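Surface Renewal at the Porbridge Workrooms
Progress report to the Menon Fund, second period

Work on the Porbridge workrooms continued through January and remains within the agreed budget. The grant has so far met the cost of new work surfaces, cleaning materials and the hire of a floor machine. Spending to the end of the period stands at $2,407, leaving $400 in reserve for edging and small repairs.

Of the 23 work surfaces listed in the original application, all but eight have now been renewed. The remaining eight are in the rear workroom and will follow once the shelving there has been moved. The supplier, Weltard, has confirmed that the material is in stock. Green was kept as the standard color so that the new surfaces would match those already in use at our Titura site.
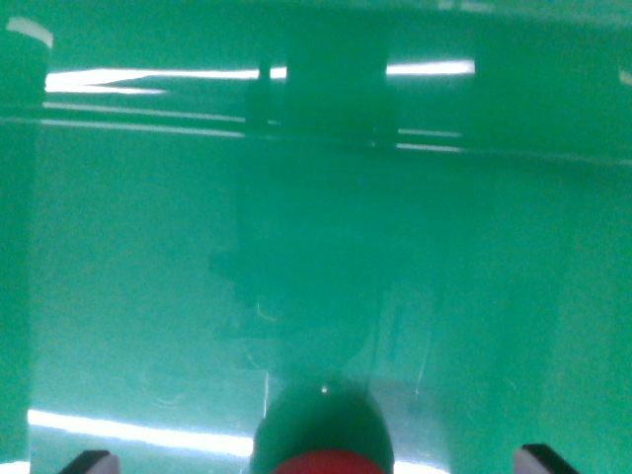

Wear and glare were the two matters raised by the Fund after our first report. On wear, the glossy finish wipes clean easily but does show fine scratches, and users have been asked to put a mat under anything with a rough base. On glare, the finish reflects the overhead lights strongly - more so than the sample we were sent. We are asking Weltard to quote for a matte version for the rear workroom, and will submit the price for approval before any order is placed.

The rooms stayed open throughout, with work carried out before 9 a.m. where possible. We request that the closing date for the project be extended by one month to allow for the change of finish. No additional funding is sought at this stage.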